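Plan de travail Sidmont pour cuisine – stratifié compact

Accueil > Cuisine > Plans de travail > Sidmont

Référence gamme : Sidmont
Fabricant : Lelten
Disponibilité : sur commande, retrait au dépôt de Jikville ou livraison
Tarifs mis à jour le 1/2/25

Le plan de travail Sidmont est un panneau de stratifié compact, teinté dans la masse, destiné aux cuisines neuves comme aux rénovations où l'on conserve les caissons existants. Il se pose sur meubles bas, en îlot ou en retour de bar. Le chant est de la même matière que la surface et reste donc visible sans bande rapportée.

La gamme se vend à la coupe. Vous nous transmettez vos cotes, nous débitons le panneau en atelier et nous réalisons les découpes d'évier et de plaque d'après les gabarits fournis par le fabricant de vos appareils. Aucune découpe n'est faite sur la base d'une photo ou d'une référence seule : le gabarit papier ou le fichier de cotes est obligatoire.

Finitions

Sidmont existe en 3 finitions : mat lisse, grain fin et pierre structurée. Le mat lisse marque un peu plus les traces de doigts dans les teintes sombres. Le grain fin est le plus demandé pour les cuisines familiales. La pierre structurée demande un rinçage plus soigneux après nettoyage, le relief retenant les résidus de savon.

Les échantillons sont envoyés sur demande, dans la limite de 2 par foyer. Ils donnent la teinte et le toucher, mais leur format réduit ne permet pas de juger du dessin sur la longueur d'un plan complet. Un panneau entier de chaque finition est visible au dépôt.

Chants et crédence

Chant droit avec arête légèrement adoucie, livré de série. Chant chanfreiné en option. La crédence assortie est découpée dans le même panneau que le plan lorsque les dimensions le permettent – précisez-le à la commande, car deux panneaux commandés séparément peuvent présenter une légère différence de nuance.

Compatibilité

– Caissons Miranda : pose directe, perçages déjà prévus dans les traverses.
– Caissons d'autres marques : vérifier la présence de traverses avant et arrière.
– Évier à encastrer, à fleur ou sous plan.
– Plaque à induction, vitrocéramique ou gaz, en respectant les distances indiquées par le fabricant de la plaque.
– Lave-vaisselle : prévoir le film pare-vapeur, vendu séparément.

Pose

Les caissons doivent être de niveau et fixés entre eux avant la livraison du plan. Laissez un jeu le long des murs, il sera masqué par la crédence ou par un joint. Le panneau est lourd : prévoyez deux personnes pour le porter, de chant, jamais à plat. La fixation se fait par dessous, avec les inserts fournis. Ne vissez pas directement dans la matière sans avant-trou.

Pour un plan en L, l'assemblage se fait à coupe droite ou à coupe d'onglet. Le joint est collé sur place et doit rester bridé pendant 2 heures. Évitez de placer cette jonction au droit du lave-vaisselle ou de l'évier.

Entretien

Eau tiède, savon doux, chiffon microfibre. Les taches de café, de thé ou de curcuma partent en général avec un peu de bicarbonate délayé, sans frotter au tampon abrasif. Pas de produit à base de chlore, pas de cire, pas de crème à récurer. Utilisez une planche pour couper et un dessous-de-plat pour les récipients sortis du four.
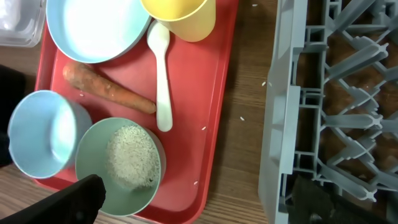 Livraison et retrait

Le retrait au dépôt de Jikville est gratuit, sur rendez-vous. Venez avec un véhicule assez long et des couvertures – nous ne fournissons pas de sangles. La livraison se fait au pied du camion, en rez-de-chaussée. Pour une livraison à l'étage, demandez un devis en indiquant la largeur de l'escalier et celle des portes.

Contrôlez le panneau avant de signer le bon. Toute rayure ou tout éclat doit être noté par écrit, avec son emplacement.

Les commandes passées avant la fin janvier sont livrées en mars.

Garantie

Le plan Sidmont est garanti 2 ans contre les défauts de fabrication, pour un usage domestique intérieur. La garantie ne couvre pas les coupes réalisées hors de notre atelier, les rayures d'usage ni les dommages dus à un joint d'évier mal exécuté.

Les panneaux coupés sur mesure ne sont ni repris ni échangés.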